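April, Sunday
Posted by Madhu Bansal, Kurkavora Robotics Club
2 min read
Print | E-mail

madhu_bansal: Members are reminded that the Wokus simulation task comprises 70 trials on the kitchen shelf. Entries should be submitted by 6 p.m.

ahuja_k: I would ask that the tall jar be removed. It partly hides the yellow bottle from the gripper view.

brellari4: I disagree. Partial hiding is a fair test — the rules permit it.

madhu_bansal: The jar will remain. Teams may, however, alter their approach angle before each trial, and should record any change in the log. 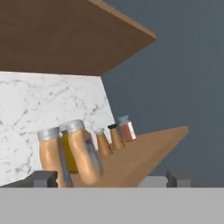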